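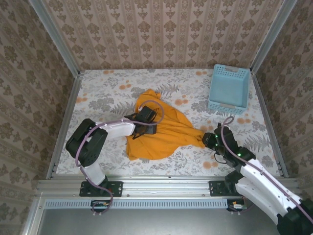

Orange-yellow cloth on the patterned tabletop, two arms.

Flastgate workshop notebook
2021-12-13
Entry by Yasmine Helmy. Copy to Abdelghani Badawi.

Subject: lighting and flying rehearsal, children's winter show "The Lamp at Prillavholm".

The second act was run twice with full lighting and projection. The first run was stopped at the entrance of the acrobats, as the moon cue was given before the upstage gauze had reached its mark. The cue has been moved to follow the stage manager's spoken call and is no longer tied to the music track. The second run was completed without a stop.

Projection. The sea sequence remains too dark when viewed from the rear stalls. Mr Badawi raised the level of the blue layer and removed the slow fade at the start. The waves now read clearly, although the join between the left and centre projectors is visible when the ship turns. The overlap is to be set again once the Fulano screen has been re-tensioned. Until then the ship should turn nearer to centre.

Costumes. The lantern-bearers' battery packs were worn for a full act for the first time. Three of the packs slipped during the tumbling passage. Wardrobe has been asked to move the pocket from the hip to the small of the back and to close it with a flap. The owl headpiece was returned to Ragab for a wider eye opening; the performer could not see the edge of the ramp from the upper step.

Sound. The thunder effect was judged too sudden for the youngest audience. It has been reduced and given a longer approach of 5 seconds. The previous version is kept under its old name and must not be loaded.

Audience matters. Around 200 children are expected at the first schools performance. House lights are to stay at a low glow during the storm – the front-of-house manager has agreed to this in writing.

Outstanding:
Re-tension screen, then repeat projector overlap.
Revised battery pockets, all lantern-bearers.
Cue 17, check against the new cue sheet.
Replace worn tape on the ramp edge.
Mr Badawi to confirm the spare lamp order.

Y.H.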